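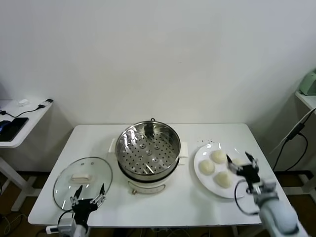
Vol. 2, p. 300

Electric steamer

An electric steamer is a kitchen appliance which cooks food with hot steam. It has a base that heats water, a basket with holes in its floor, and a lid, often of glass. Steamed buns are commonly prepared in it. The buns are placed with space between them, as the dough becomes bigger during cooking. 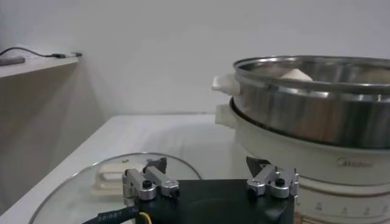
Glass lid beside a steamer with stainless steel basket.

The lid should be opened away from the face. After use, the basket is washed and dried. See also: Steamed bun.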